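Closing date for applications: Dec 6, 2022

# Conservation Technician (Textiles), Drimholm Museum of Domestic Life

**Reference:** 891
**Department:** Collections Care
**Location:** Mistow Annex, with regular travel to the main building
**Hours:** Full time, 40 hours per week
**Term:** Fixed, ending in May, with the possibility of renewal

The Drimholm Museum of Domestic Life invites applications for the position of Conservation Technician (Textiles). The successful candidate will join the Collections Care department and will report to the Head of Textile Conservation.

The museum holds quilts, coverlets, household linens, curtains and work clothing from the nineteenth and twentieth centuries. In the past year it accepted the Osagie Bequest, a group of 91 quilts and bed coverings assembled by one family over three generations. The condition of these objects varies widely. A number were stored folded in attics for long periods and show creasing, light damage and old insect activity. Others were in household use until shortly before the transfer and have been laundered many times. The initial survey identified 67 pieces that require treatment before they can be photographed, cataloged or considered for display.

The technician will work mainly on the bequest, but will also be expected to assist with loans, gallery changes and routine pest monitoring.

## Duties

- Carry out surface cleaning of textiles by low-suction vacuum and other approved methods.
- Prepare padded rolls, tubes and boxes for storage, and label them according to the museum's numbering system.
- Record the condition of objects in writing and by photograph, before and after treatment.
- Assist conservators with wet cleaning, humidification and the stitching of supports.
- Check insect traps in the stores and enter the results in the pest log.
- Receive, unpack and isolate incoming objects.
- Keep the treatment room clean and its supplies in order.
- Accompany objects in transit between Mistow and Drimholm.

The technician will not be asked to make treatment decisions alone. Proposals are prepared by the conservators and approved in writing before work begins.

## Qualifications

Applicants must have:

- a certificate or degree in conservation, textile arts, museum studies or a related subject, or equivalent practical experience;
- good hand-sewing skills, including fine stitching with curved needles;
- the ability to write clear and accurate condition notes;
- normal or corrected color vision;
- the ability to lift and carry long rolls with a second person.

Experience with natural dyes, freezing treatments or the Jekesex collections database is desirable. Training in the database will be given to those who have not used it.

A driver's license is useful but not required. Transport between the two buildings is available twice a day - at opening and in the late afternoon.

## Pay and Benefits

The position is paid on the museum's technical scale, with placement according to experience. Benefits include paid leave, health coverage from the first day of employment, and a yearly allowance for professional training. Staff may borrow from the reference library and receive a discount in the museum store.

## The Mistow Annex

The annex houses the textile stores, the treatment room and several shared work areas. Storage areas are kept cool and at low light levels, and staff are advised to dress accordingly. Food and drink are permitted only in the staff room. Free parking is provided at the rear of the building, and bicycles may be kept inside the loading entrance.
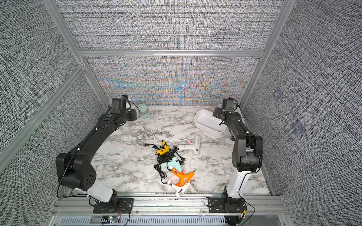
*Enclosed work area with marble-patterned tabletop.*

## How to Apply

Applicants should submit the following as a single file through the museum's employment page, quoting the reference number given above:

1. A letter of no more than two pages describing relevant experience.
2. A current résumé.
3. Photographs of up to three pieces of sewing or conservation work, with a short note on each.
4. Contact details for two references.

References will be contacted only after interview, and only with the applicant's consent. Interviews will be held in person at Mistow and will include a short practical exercise in stitching and condition reporting. All materials for the exercise will be supplied. Reasonable travel costs will be repaid on presentation of receipts.

The museum is an equal opportunity employer. Applicants who need adjustments at any stage - including large-print documents or additional time for the practical exercise - should state this in their letter. Incomplete applications and those received after the closing date will not be considered.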